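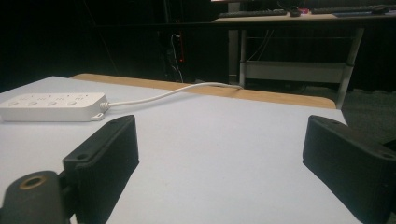
Photo: Callwood Robotics Club

Progress report to the Myklebust Fund, July
Prepared by Faith Rashidi, club coordinator

The grant has now been running for two terms. Students meet on Saturday mornings in the computer room, and attendance has held up through winter.

Most of the work this term went into the gripper. The first set of fingers flexed under load, so Léonie Huet's group redrew them as thicker black blocks, angled inward, with screw holes near the top. The mount has a threaded insert in its rounded end, so it can be taken off and put back without wearing out the hole.

The group is now collecting practice runs for the Clidalmont challenge, which asks for everyday table jobs. The first is a white power strip with its cable. Students have recorded 100 runs of the 1000 we planned. That is behind schedule – we lost two sessions to a software fault, and the labelling is slower than we allowed for.

Spending is within budget. The remaining parts money will go to spare fingers and a second mount, quoted by Alturer. We have not yet organised transport to the challenge and would like to move $100 from printing to cover part of it. Please let us know if that needs a formal request.

Next term we will finish the power strip runs, start on the second job and train five of the younger students to record on their own.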